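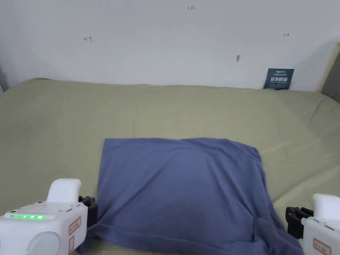
Care labels and shrinkage – speaker notes, Javiera Cáceres

Open with the claim on the title slide: most shrinkage complaints come from the dryer setting. Pause. Go to slide 2.

Two kinds of shrinkage. Relaxation: yarns are stretched during weaving and finishing, and they recover in the first few washes. Felting: wool only, scales lock together, no way back. Keep them apart, the Q&A always mixes them.

Stevcombe trial. 87 cotton pillowcases, 12 wash cycles, half line dried and half tumble dried on high. Warp and weft measured separately. Warp moved more in both groups. Show the chart, do not read out the values.

Mention that the Dollora samples were preshrunk at the mill and are plotted on their own axis. Somebody will ask why.

Slide 6, symbols. Circle in a square is tumble dry. One dot low, two dots normal. Ask the room what a square with three vertical lines means (drip dry). Wait for answers.

Returns data from Viltden: 3000 records, free text, coded by hand. "Too small" and "shrunk" were merged – say so before the table comes up.

If short on time, skip the Núñez method and go to the label wording.

Last slide: draft wording for the new label. Leave it up during questions.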